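Gramach Issues Tabletop Sorting Set and Written Layout Guide for Playrooms and Early Classrooms

Saturday, October 18, 2025

Gramach today released Worar, a tabletop tidying and sorting set for playrooms, preschool classrooms and waiting areas. The set covers one task: moving small playthings from an open surface into a shared container, and back out again. It is supplied with a printed layout guide, a storage bag and a set of label cards. Shipping to schools and childcare centers begins in December.

Worar replaces the loose-parts assortment that Gramach has sold through its Odoi classroom catalog. The earlier assortment contained more pieces but no container and no instructions for arranging them. Buyers reported that the pieces were generally stored in whatever box was available, and that the box was often too deep for a seated child to see into. The new set starts with the container and works outward. 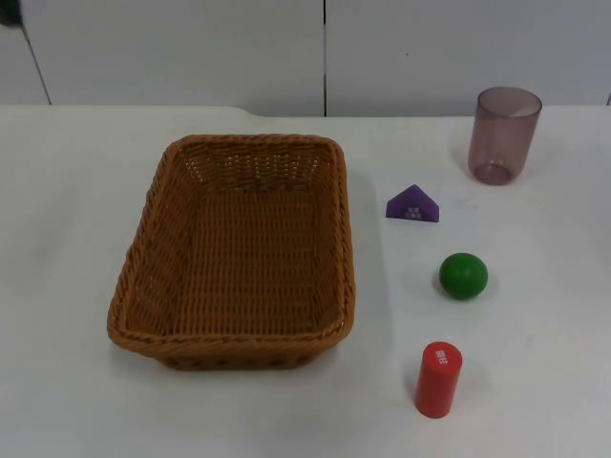
Container selection took up most of the development period. Gramach compared molded bins, fabric cubes and woven baskets for rim height, wall angle and how well the contents could be seen from a chair. The woven type was retained. Walls that slope slightly outward, as on the wicker basket at the left of the white tabletop, leave the whole floor of the container open to view, and the thick rim is easy to find by touch. Rounded corners also make the interior simpler to wipe out. The layout guide specifies that the basket be placed first, before any piece is set down.

Piece selection followed a simple rule. Each piece must differ from its neighbors in both shape and color, so that a spoken instruction can use either word alone. Pieces are large enough to be picked up with one hand and have no detachable parts. The guide recommends a pale, plain table surface and a clear gap between pieces. Patterned tablecloths and place mats should be removed before the activity, as they make small items harder to pick out.

The guide describes 2 layouts. In the first, the pieces stand in a group beside the basket and are moved in any order. In the second, they are set out in a line running away from the user and are moved in a stated order, nearest first or farthest first. Both layouts can be run in reverse, starting with a full basket. 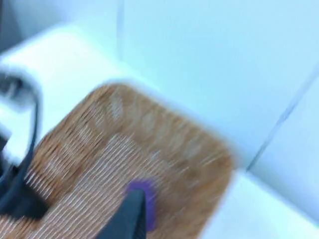

Color contrast between the pieces and the container was reviewed separately. A basket in a neutral shade is specified throughout the line, and saturated colors are reserved for the pieces. Purple was kept in the range for this purpose; it stays vivid against brown weave even when only the rim of a small round item is showing. Yellow and orange samples were less distinct on the same background and were dropped. The finished color list is printed on the inside cover of the guide.

Care instructions are short. Woven containers should be emptied, turned over and tapped, then wiped with a damp cloth and left to dry in open air. They should not be soaked. Solid pieces can be washed in warm water with dish soap and dried before being returned to storage. Containers should be checked for broken strands at the start of each term.

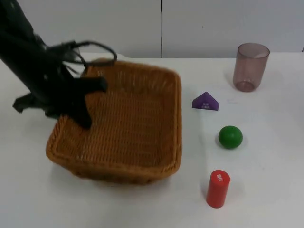

Placement of the basket on the table is left to the user within limits. It should sit flat, with all of its base supported, and at least one side should face open table so that pieces can be set down next to it without crowding. For left-handed users, the whole arrangement is mirrored. The guide includes an outline sheet for each orientation, which can be slid under the basket and removed once the position is familiar.

Gramach tested the layouts in classrooms over 1,783 recorded tidying rounds. Results were used to set the spacing between pieces and the wording of the instruction cards. Nearly 1,000 of those rounds used the line layout, which required fewer repeated instructions.

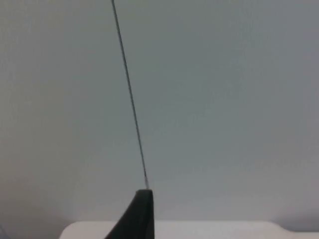
The background behind the table is also covered in the guide. A bare wall in a light neutral shade is preferred, with shelves and posters kept to another side of the room. Lighting should be even and should come from above.

The first production run is 2,000 sets. Distribution is handled by Skovunex, which also supplies replacement baskets and single pieces. Existing Odoi catalog accounts can order Worar under their current terms, and the layout guide may be ordered separately by customers who already own a suitable basket.

About Gramach

Gramach designs storage and sorting products for schools, childcare centers and homes. Its product lines include Worar and the Odoi classroom catalog.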